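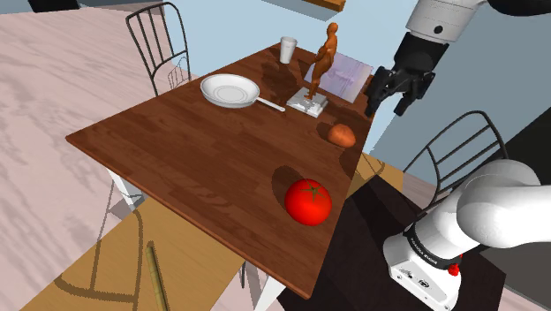
Notes by Raghavendra Kamath
Food and Plants in History, evening course, Drellirville
Handout for the second session: Two Cousins from the Andes

Last time we finished with wheat and the towns that grew up on it. Tonight we cross the Atlantic for my favourite family of plants, the nightshades. I could talk about them all evening (and Krishnamoorthy Unnithan, who takes the third session, has asked me very kindly not to).

The potato and the tomato look like strangers on a kitchen table. Botanically they are close relatives, both in the genus Solanum, along with the aubergine. Look at the flowers if you ever get the chance: five petals, a yellow cone in the middle, the same plan in both. You can even graft a tomato shoot on to a potato root and get fruit above and tubers below!

Words to know

Tuber: a swollen underground stem. The potato is a stem and the eyes are its buds, so a potato left in a cupboard grows shoots.
Berry: in the botanist's sense, a fleshy fruit grown from a single ovary. The tomato is one. The strawberry, wonderfully, isn't.
Calyx: the green star left on top of a tomato, which once wrapped the flower bud.

How they travelled

Potatoes were being grown in the high Andes thousands of years before any Spaniard saw one. Farmers there learned to freeze them at night, tread out the water and dry them in the sun. The result is called chuño and it keeps for years. Do try some if you find it.

The tomato's wild ancestors are also South American, but it was in Mexico that people bred it into something large, and our word comes from the Nahuatl tomatl. Both plants reached Europe in the sixteenth century and both were treated with suspicion. Many English gardeners grew tomatoes for their looks. It took the better part of 200 years for the potato to become an everyday food across the north, and then it changed everything: how many people a small plot could feed, what armies ate, when the poor went hungry.

We'll spend the last 30 minutes on Ireland, where so many families depended on one variety, the Lumper. When blight came in 1845 there was very little in the fields that could stand up to it. Please read the Panicker chapter first, at least as far as the section on rents.

To think about before September

Why might a crop hidden underground suit a farmer in wartime?
Which dishes that you think of as very old can't be older than 1500?
Ask the oldest cook you know what they did with green tomatoes, and write it down. I collect these!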